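Looking After the Hand Grippers: A Bench Gallery
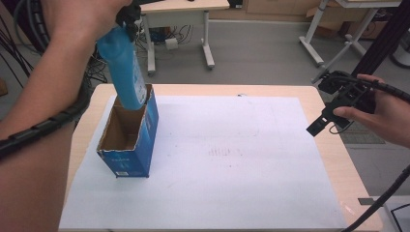
The table at Kwan

Welcome, and thank you for stopping by! I have been meaning to put this page together since August, when Ming-te Shih asked me how we keep our pair of hand-held grippers going and I gave him such a rambling answer that he told me (kindly) to write it down. So these are my bench notes, arranged as a little gallery, with a line or two for each part of the job. We are a small shop, and we call the whole arrangement the Kwan cell, which is a grand name for a table, two grippers and a good deal of cable.

The bottle-and-box job is the one we go back to after any repair. A light-blue plastic bottle goes upside down into an open-topped blue cardboard box, with the left gripper holding it and the right one close by. I like a bottle for this, as a smooth round thing is less forgiving than a block and a tired clamp shows itself sooner.

The paper

We cover the wooden tabletop with a big sheet of white paper, and ours has picked up its share of gray smudges and streaks. I change it when the marks begin to bother me, and Ka-ming changes it when they begin to bother Ka-ming, which is a good deal earlier. Tape the corners underneath, smooth it out from the middle with the flat of your hand, and leave the rounded edge of the table showing so you can find it with your wrists.

The box

Take the top flaps right off. A flap that folds back in at the wrong moment will catch a finger plate, and then you spend a pleasant afternoon wondering whether the plate was bent before or after. Torn edges on the cardboard don't matter much. When the walls go soft, get another box, and stand it on its end in the same place as the old one.

Cable wrap

Most of my repair time goes here, I'm sorry to say. The cables run in black spiral wrap, and on the left side the wrap follows the forearm up toward the hand. Leave enough slack at the elbow that you can reach across the table and scratch your nose without feeling a tug. I start winding at the gripper end and work backward, and I never pull the wrap tight over the last few turns — that is where the first two cables I ever lost gave out, both of them right behind the connector. If a wrap has gone flat in one spot, open it there and look at what's inside before you do anything else.

Finger plates

I wipe the plates down with a lint-free cloth at the end of every day and check the screws with a small driver, just a touch, no heaving. Our Flernum set came with seven spare screws in a paper envelope. Three are left. Lay a straightedge along each plate and hold it up to the window, and if you see light in the middle, swap the plate. I tried bending one back once and it was never right again.

The clamp head

Open and close it slowly with nothing in it, and listen. A healthy one makes a soft, even sound all the way through. Ours began to tick near the end of its travel after 700 cycles or so on my tally sheet, and all it wanted was a clean and the tiniest bit of dry lubricant on the slide. Please don't use oil, which will find its way onto the plates and then onto every bottle you own.

The little module on the right-hand gripper

Blow the dust off before you wipe, and check that the mount hasn't worked loose. I put a thin line of paint across the bracket and the body so a shift is easy to spot. When it does move, we loosen it, bring the two halves of the line together again, tighten, and run the bottle and box a few more times before anyone writes anything in the log.

Putting it away

Grippers on the Nolteo stand, cables hanging in a wide loop, never wound around the handle. Ka-ming Shih made a label for the hook that says WIDE, in very large letters, and I believe I know who it's meant for. Write down what you changed, even if it was only a screw.

Page updated Mar 7, 2019

Comments

benchlight: Thank you for the tip about the paint line! We have been using pencil and it rubs off by lunchtime. Do you do the same on the left one?

Reply from the author: Yes, both of them, and in different colors so I don't mix up the brackets when they are apart on the bench.

Jo P.: What width of spiral wrap do you use? Mine keeps springing open at the elbow.

Reply from the author: Whatever fits the bundle snugly without stretching. If it springs open there it is probably a size too small. Try the next one up!

M. Shih: Still a rambling answer, but now I can print it.

Related pages

Replacing a clamp slide, start to finish
Jultard connectors: cleaning and reseating
A cable log you will keep up with
Flernum finger plates, old and new style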